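White clothes end up on the bed, how do you keep up with them?

Posted by Noreen Kiani
20 March 2022
2 comments

Hello everybody. I would like some advice about laundry, because my bedroom has become the folding room and I am not happy with it. We moved to a smaller flat in January and there is no table where I can fold, so all the clean things go on the bed. I have a wicker basket on the floor next to it, and my idea was that the basket is for clean clothes until I fold them. 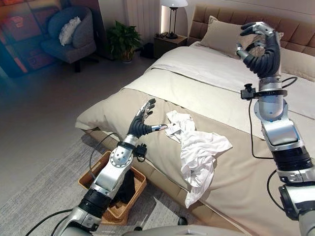 The trouble is that I take out a few pieces, then the phone rings or my son needs something, and in the evening there are still white things lying on the duvet. My husband puts them back in the basket without folding, and the next day I start again from zero. The cotton gets so many wrinkles that I must iron shirts which did not need it before.

I also worry about the duvet cover. It is beige and I do not want to wash it every week only because I use the bed as a table. Should I fold straight from the basket, or lay out everything first? And is it bad for the shirts to wait in the basket overnight? I thank you in advance for any ideas.

Share (2)

Mortimer Tillman

Get a folding board. Mine is Bonholm and it works fine. Or hang the shirts and forget about folding.

Harriet Brannigan

Dear Noreen, I had the same problem for years in a one-room apartment, so I will tell you what I do now. Maybe some of it will be useful for you.

First, do not lay out everything. Leave the pile in the basket and take one piece at a time. Lift a shirt high by the shoulders and let it hang for a moment before you put it down. The weight of the cloth pulls out a part of the wrinkles by itself, and you can see at once which side is the front.

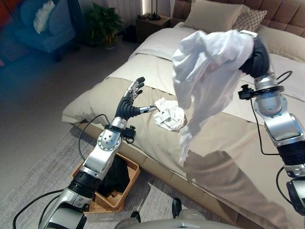
A white garment held up over the duvet, with a second white cloth still on the bed.

Then lay it face down, fold the sides to the middle, fold up once or twice, and put it at the foot of the bed. I always start with the big pieces. Socks and small cloths I leave for the last, and if I have no time for them they can stay in the basket, it makes no harm.

About the duvet – I keep an old flat sheet in the drawer and spread it over the bed before I begin. When I finish I shake it out of the window and put it away. It goes in the machine together with the other bed linen, so the cover under it stays fresh much longer. Any sheet is good, but I would take a smooth one and not flannel, the small fibers from flannel stick to everything.

Overnight in the basket is not bad if the clothes are fully dry. If they are even a little damp, they will smell in the morning and you have to wash them again. Wicker lets some air through, but this does not help the pieces at the bottom. I press my hand into the middle of the pile, and if it feels cool I hang the things for one more hour.

As for your husband, ask him to put only the folded things away and leave the rest where it is. With mine it took a long time, but now he even does the towels.

Was this helpful? 2 people said yes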